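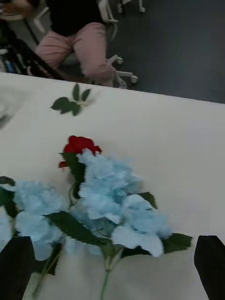

Artificial hydrangeas and a red rose on a white worktable, seen from between the fingers of a robot gripper.

Candex is an automated sorting and bunching system for artificial flowers, used at the Jandness workshop in Pondondale. It was installed in April 2021 and handles part of the work that was done by hand at the workshop's long tables. The system is best known locally for the changes it brought to jobs and shifts at Jandness, which has been described in trade newsletters as a small but well-documented case of automation in a craft workplace.

Background
Jandness makes table arrangements, wreaths and wedding pieces from artificial flowers. Stems arrive in mixed cartons from the wholesaler Stoyanova and have to be separated by type and color before arranging can begin. Before Candex, every arranger sorted her or his own stock, usually in the first part of the shift. Sore wrists and thumbs were a common complaint, mainly from pulling apart tangled leaves and bending wired stems back into shape.

Operation
Each Candex station has a robot arm with a two-finger gripper and a camera mounted near the gripper. Stems are spread on a table, and the arm picks them one at a time and places them in trays. The stock list holds 238 stem types, of which the system is cleared to handle 214. The rest are still sorted by hand, among them long trailing ivy and anything with glitter, which comes off on the gripper pads.

Large soft heads such as hydrangeas gave trouble in the early weeks. The gripper closed on the petals and pulled heads off their stems. The picking rules were changed so that the arm takes the stem below the lowest leaf, and a stem that is covered by another flower is left until the one on top has been moved. Loose leaves and sprigs are not picked up by the arm and are collected by the attendant at the end of a run.

Effects on staff
The workshop had 75 employees when the system was installed. No one was dismissed, but the job of stock sorter was closed and the people holding it were moved to arranging, packing or the new post of station attendant. An attendant spreads the stems, clears jams, checks the trays and records wrong picks. Attendants are paid at the same grade as arrangers, a point that was settled only after several meetings between staff and management.

Vasilis Vasić, the staff representative during the changeover, supported the system but objected to the first schedule, which tied breaks to the end of a run. Breaks were later returned to fixed times, and runs are now paused for them. He also asked that pick records not be used to compare one attendant with another. Management agreed to this in writing.

Azra Petek, who managed the arranging floor, kept notes on the first season. She wrote that new arrangers learned the stock more slowly than before, as they no longer handled every type while sorting. Trainees now spend their first two weeks on hand sorting before they are given a place at an arranging table.

Opinions among long-serving staff have remained mixed. Arrangers generally welcome the drop in hand strain and the earlier start on finished pieces. Some have said they miss the sorting hour, when the tables were shared and most of the day's talking was done.

Later changes
A second station was added the following year, bringing the total to 2. The stations are placed side by side so that one attendant can look after both during quiet periods. In the wedding season each has its own attendant.

See also
Artificial flower
Collaborative robot
Repetitive strain injury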